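30 de mayo, jueves. Cuaderno del taller, compras de junio.

Reunión corta con Maya y Declan sobre el presupuesto de la segunda celda. Quedan 1.356 euros en la partida de equipos y hay que comprometerlos antes de que cierre el trimestre. He pedido precio a dos proveedores:

- **Modby**: juego de dedos de repuesto, 89 euros cada uno. Plazo de entrega, 10 días.
- **Gonasico**: pinza completa de dos dedos, sin precio todavía. Analyn va a llamar mañana.

Antes de comprar nada quiero terminar las pruebas en simulación con las piezas de forma irregular. Declan piensa que los dedos planos que usamos son suficientes. Yo tengo dudas con los objetos que tienen ramas, porque la pinza debe entrar por los dos lados de una sola. 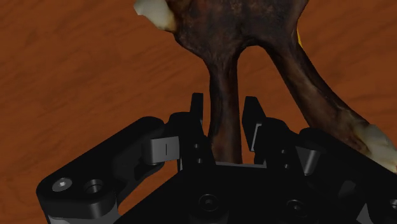 *Simulación: pinza abierta, un dedo a cada lado de la rama central, sin tocarla.*

En esta postura el espacio libre entre cada dedo y la rama es pequeño. Para el pedido me interesa saber qué apertura máxima da Modby, y si las placas de los dedos se pueden cambiar sin desmontar el brazo articulado. En su hoja de datos no lo encuentro.

Pendiente:

- [ ] Preguntar a Modby por la apertura y por las placas sueltas.
- [ ] Repetir la prueba con la rama derecha, que es más ancha hacia el extremo.
- [ ] Reece: confirmar si el transporte va en la misma partida (el año pasado fue aparte).
- [ ] Pasar a Natalie la tabla de costes cuando Gonasico conteste.

Si el precio de Gonasico no entra, propongo comprar 2 juegos de dedos y dejar la pinza para otra partida. Maya está de acuerdo, Declan todavía no.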